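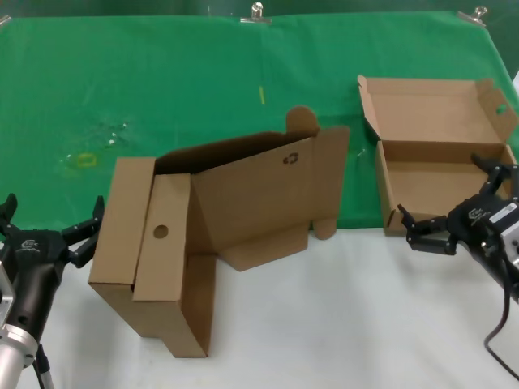 Plain corrugated carton with the flaps open and a recycling symbol on one panel.

Ralbridge Returns and Repacking: Frequently Asked Questions

Who can open a return?
Any account holder with a delivered order. Guest orders need the order number and the postal code used at checkout. Orders placed through Clarnow are returned through Clarnow, and we can't issue a label for them.

How long do I have?
16 days from the delivery scan. The scan date is the one printed on your order page, which may differ from the date in the carrier's email.

Do I need the original carton?
No. Any corrugated box of suitable size is accepted. Envelopes and padded mailers are accepted for spare parts only. Remove or cover old shipping labels before applying the new one.

Where do I find the return code?
Under Orders, then Details. The code stays valid until the return window closes. If you request a second code for the same order, the first one is canceled.

Can I put two orders in one box?
Yes, if both codes are written on the packing slip. Refunds are still processed separately and may post on different days.

What does the Nina plan change?
Nina members don't pay the return label fee. The return window and the inspection rules are the same as for everyone else.
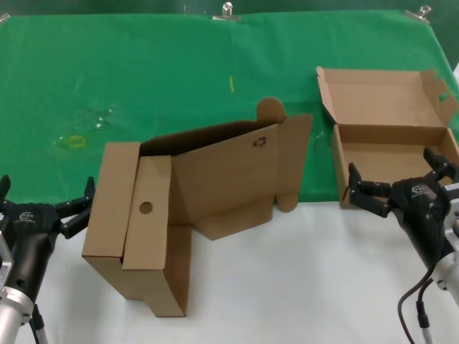
Packing notes | 2 min read

How should I close the box?
Fold the short flaps first, then the long ones. Tape the center seam top and bottom and run the tape a few inches down each side. String and staples jam the sorting belt and are charged as manual handling.

Is there a weight limit?
Yes, 149 pounds per carton. Anything heavier ships on a pallet and needs a freight booking. Use form 1134 and allow one extra business day for pickup.

Do I have to flatten the inner packaging?
Only if you are sending it back empty under the Zerer reuse program. Zerer cartons go back flat, bundled, and free of tape.

When is the pickup cutoff?
2 p.m. local time. Requests entered later move to the next business day. During the August stock count, pickups run but inspections are paused, so refunds take longer to post.

My refund is less than I paid. Why?
The usual causes are a label fee, a missing part, or a discount that applied to the whole order. The breakdown is on the refund notice. Disputes go to Efraín Betancur in Accounts, with the notice attached.

Who handles damage claims?
Xóchitl Tlapale, Claims. Keep the carton and all filler until the claim is closed.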